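Handover planner stalls when the person is slow – anyone else?

susasero_dan_fan
Hello all, and sorry in advance for the length. We have been moving our handover code from the old Nikemell stack to Truvach since October, and I'm mostly delighted with it! Reaching is smoother and the logs are a joy to read. My trouble is the wait state. If the person hasn't let go within 12 seconds, the planner drops the goal and starts from scratch.
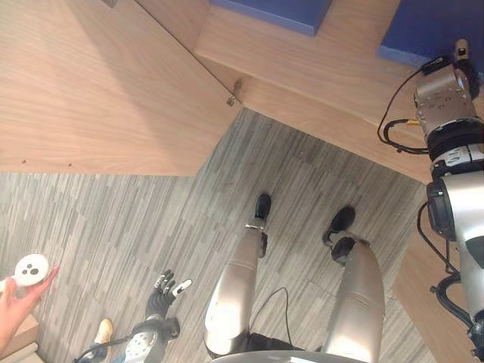
The wait state takes its target from the head view and nothing else. With a small white disc held in curled fingers like that, the mask is half skin, and those three black dots are the best features on it. I went through 1,087 logged attempts on Saturday and 108 ended in a dropped goal.

marulanda
Welcome! I'd raise the timeout before touching perception. Ours is much longer and people seem happier for it.

gearbox_aunt
I have to disagree with marulanda, fondly. A longer timeout only hides a bad estimate. Let the hand mask and the object mask vote separately, and keep the goal alive as long as either one is steady.

susasero_dan_fan
Oh, I like the voting idea. My one worry is that we share the tracker with the cabinet task, where a door is a big flat thing and the settings are very different. 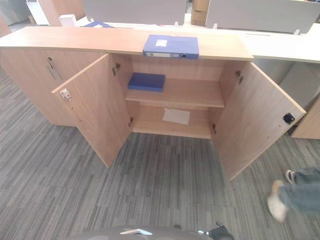 If I loosen the tracker for handovers, door angles get noisy and the planner picks silly approach poses. Can Truvach load settings per task?

gearbox_aunt
It can – put a profile block in each task file. Cap the point count at 4,000 for doors and leave handovers uncapped.

marulanda
I'd still try the timeout first, it's one line. But do post your numbers either way, please!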